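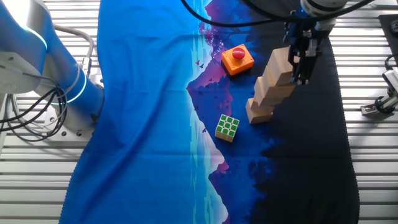
Software Projects, Unit 6: Estimating and Slicing Work
Handout to go with the lecture. Updated August 2023. Bring it to lab, we'll be writing on it.

Assumes you did the reading on backlogs. If you didn't, skim it first, the middle part won't make sense otherwise.

What we're covering
Why estimates go wrong
Story points vs hours
Slicing a story thin enough to finish
Velocity, and what not to do with it
Spikes
Lab task

1. Why estimates go wrong

An estimate is a guess with a range on it. A commitment is a promise. People ask for the first and write down the second. Most of the arguments in project courses come from this.

Usual causes:
Story too big. Past a certain size you're guessing about guesses.
Work left out. Code review, test data, merge conflicts, the deploy script, the meeting about the deploy script.
Anchoring. First number said out loud wins. So don't say it out loud first (see planning poker, section 2).
Estimating for your fastest person, then giving the story to somebody else.
Dependencies on another team. Your part takes a day, their part sits in a queue.

Running case for this unit is the Wanddale booking system, same as in Unit 5. Two teams, Ansah (front end) and Renness (payments and accounts). Backlog printout is on the course page. The story about canceling a group booking was estimated at one day. It needed a refund rule that wasn't written down anywhere, so Ansah waited on Renness, Renness waited on the client. The coding was fine. Keep that one in mind, it comes back in section 3.

2. Points or hours

Hours: easy to explain, easy to add up, easy to hold against you. OK for small tasks inside a story.

Points: relative size. Is this story bigger or smaller than that one? Pick one medium story everybody understands, call it a 3, compare the rest to it. Scale we use is 1, 2, 3, 5, 8, 13. The gaps get wider on purpose. There's no use arguing over a 9 or a 10.

A 13 in our class means split it. Don't put a 13 in a sprint.

Points cover amount of work, how hard it is, and how unsure you are. They don't cover who does it. A 5 is a 5 whoever picks it up.

Planning poker, short version:
Read story out loud. Questions to the product owner.
Everybody picks a card, face down.
Flip together.
Highest and lowest explain. Only those two, keep it short.
Vote again. If it's still far apart after the second vote, the story isn't ready. Send it back, don't average.

Averaging hides teh disagreement, and the disagreement is the useful bit. If one person says 2 and one says 13 they are thinking about different work.

3. Slicing

A good slice goes through all the layers and does something a user would notice. "Build the database tables" is a task. "Customer can see a list of open dates" is a slice, even an ugly list with no styling.

Ways to cut:

By step. Booking has search, pick, pay, confirm. Do search and pick first, take payment by phone for now.
By rule. One ticket price first. Child price, group price, member price later, each its own story.
By data. One site only. Wanddale wanted Pestby as a second site, that went in its own story and was much easier to estimate on its own.
By happy path. Working case first, then the errors. Write the error stories down NOW or they vanish.
By quality. Slow but correct, then fast. Careful with this one, agree up front how slow is OK.

Back to the group cancel story. Try it by rule:
a) cancel before payment, no refund involved
b) cancel after payment, full refund
c) cancel after payment, part refund

Slice a can be done by Ansah alone. b needs Renness. c needs Renness and an answer from the client. Three different risks that were sitting inside one card. Once it's cut like this you can start a while somebody chases the answer for c.

Check each slice: can you demo it? can you test it? would the product owner ever put it above the others? If all your slices have to be done in a fixed order and none is any use without the last, you've cut by layer again. Start over. 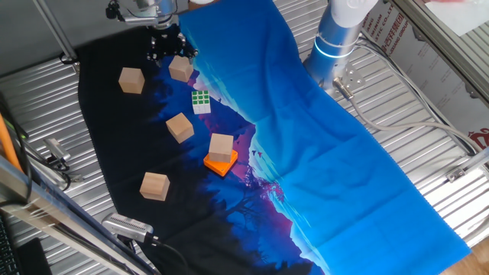
4. Velocity

Points finished per sprint. Finished = meets the definition of done, the whole thing. No half credit for half stories. A story that's 90% done counts zero this sprint and full next sprint.

Worked example. Ansah finished 24 points in one sprint and 38 in the next. What do you plan for?

Not 38. The second sprint included a big story carried over from the first, so the jump is mostly bookkeeping. Mean of the two is 31, and I'd still plan a bit under that with only 2 sprints to go on. If the remaining backlog is 100 points, then at 31 a sprint you need four sprints (100 / 31 = 3.2, round up). At 24 you need five (4.2, round up). At 38 you need three. So the answer to give the client is three to five, most likely four, and you show them the working.

Don't:
compare teams by velocity. Ansah's 3 and Renness's 3 were never the same size.
set velocity as a target. Points inflate, same work gets done.
re-estimate finished stories to make the chart look nicer.

New team, no history? Plan one sprint by gut feel, and say that's what it is.

5. Spikes

Time-boxed bit of research when you can't estimate yet. Output is an answer, plus usually a better estimate. Code from a spike gets thrown away, I mean it.

Write down before you start: the question, the time limit, who wants the answer. Example: "Can the payment provider do part refunds through its API? Half a day. Renness." When time's up, stop and report, even if the report is "still don't know, here's what we tried".

More than one spike in a sprint is usually a sign that backlog grooming got skipped.

6. Lab task

In your project teams:

Take the top stories from the Wanddale backlog. Pick your reference 3.
Poker the rest. Note every story where the first vote was far apart, with the reason in one line.
Anything at 8 or over, slice it, using at least two diffrent cuts from section 3. Label which cut you used.
Write one spike, with question, time limit and owner.
Forecast as a range, using the velocity figures from section 4. Show working.

Hand in one sheet per team, typed or readable handwriting. Marks are for the reasons, you won't lose any because your points differ from mine.

Next unit: definition of done, and test planning. The October sprint review uses the slices you make here, so keep a copy.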